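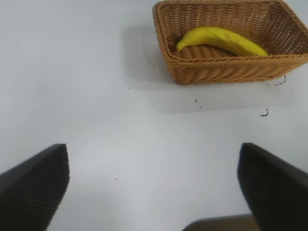 Speaker notes, ferry strike talk, May 17, 2026
Vikport public library, upstairs

Slide 1. Title only. Say good morning, wait for the back row to sit down.

Slide 2. What we were told in January
Varnen Ferries said the walkout would affect "a small number of sailings." Read the quote twice. Then give the figure from the port's own log: 23 crossings canceled in the first week. Ask the room if that sounds small. Don't answer for them.

Slide 3. The 3000
Everybody has heard that 3000 passengers a day were stranded. I have tried to find where it comes from. The company got it from the port. The port says it came from the company. My guess is that it's the number of seats on a full summer timetable, and the strike was in winter. Say clearly that this is a guess.
The union used the same number on its leaflets, so they don't get a pass either.

Slide 4. The pay offer
Company line: a generous deal, turned down. The offer ran for 40 months. Spread over that long it looks thin, and I have yet to see a version with the overtime rules attached. I asked for one. I got a link to the press release.
(If short on time, skip to 6.)

Slide 5. The De Graaf report
Paid for by Varnen. Page one says so, to be fair. It blames the dispute on "communication." Reports like this usually do. It has no interviews with deck crew, and the night boat to Flillura gets one paragraph. That's the route the whole thing started on.

Slide 6. Last-minute talks
Watch how the word "talks" gets used. In January both sides announced talks and then sat in separate buildings passing notes. It made the evening news as progress.
Pause. Drink some water.

Slide 7. What I'd want to see before the next one
The full offer, in writing, on the same day for crew and public.
A daily list of canceled boats, by route.
Refund rules that fit on a ticket.
I don't expect to get any of these by summer.

Questions
Someone will ask who won. Crew got a new rota on paper. Ask me again when it has been worked for a season.
If they ask about the freight side, say I haven't looked into it.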